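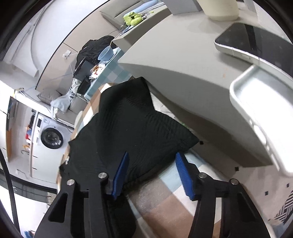
Who takes the black cloths home to wash? Whoever closes up that week, and they come back folded in the blue bag by the next opening.

We settled that one before I'd even found my pen, so it goes first. Minutes of the Elau playroom group, 25 February 2019, typed up by me, Mbali, from notes I can mostly read.

Present: Beril Akyol (chair), Doğukan Tekin, Nermin Kaplan, me. Tarık Sezer sent word that he was stuck in Cleltotberg with the van and would agree to anything except another paint color discussion.

Minutes of the November meeting. Read and approved. Nermin asked me to fix the spelling of Kahraman, which I had managed to get wrong in two different ways. Fixed, sorry!

Floor mat. This took up most of our time. Beril likes the big blocks of blue and beige and brown and says the room finally looks like somebody chose things on purpose. Doğukan likes it too but wants it moved closer to the window, where the little ones like to sit. Nermin said if we move it, we lose the path to the sink, and then we all got up and walked the path to the sink, one after the other, which must have looked very silly from the hallway. We're leaving it where it is until spring. Doğukan will buy the grippy underlay from Maltix so the corners stop curling (he has the receipt from last time, so he knows the width). Budget for that is 40, and Beril said please don't come back with the deluxe one.

Cloths and laundry. Apart from who washes them, we talked about where they live during the day. They keep ending up on the floor and then it's anybody's guess which ones are clean. I said a hook by the door. Nermin said hooks are how we got the coat situation. We went with two baskets, one for clean and one for used, and I'm making the labels. Lost clothing gets mixed in with the cloths as well, especially anything dark, so please shake everything out before it goes in the bag. I washed somebody's good scarf in January and I still feel bad about it. If you're missing one, it's a bit smaller now.

White platform. Nermin wants it wiped down at the end of every session, the curved front too and not only the top. Agreed. We also agreed that the top is not a shelf, and then spent ten minutes listing all the things we each put on it. Trays can stay up there while they're being used. Phones should go in your pocket or your bag, and yes, Beril, I wrote that down with your name next to it.

Storage cupboard. Doğukan got a quote of 800 for new doors from Kahraman. We all went a bit quiet. Beril will ask whether they'd do just the hinges, and Doğukan is going to look at the left door himself with a screwdriver first.

Tidy-up rota. The four of us plus Tarık can cover it if nobody swaps without telling me. Nermin takes the first turn, then Doğukan. Tarık gets the one after that since he wasn't there to object. I'll pin the list up inside the cupboard, assuming the door stays on.

Any other business. Beril has been offered some floor cushions by her sister-in-law. We'd like to see them before we say yes, thank you. Nermin asked for decaf.

To do:
Doğukan: underlay, cupboard door
Beril: hinges, cushions
Me: basket labels, rota
Nermin: find the other blue bag

Next meeting is at Nermin's, same time, and she says to bring slippers.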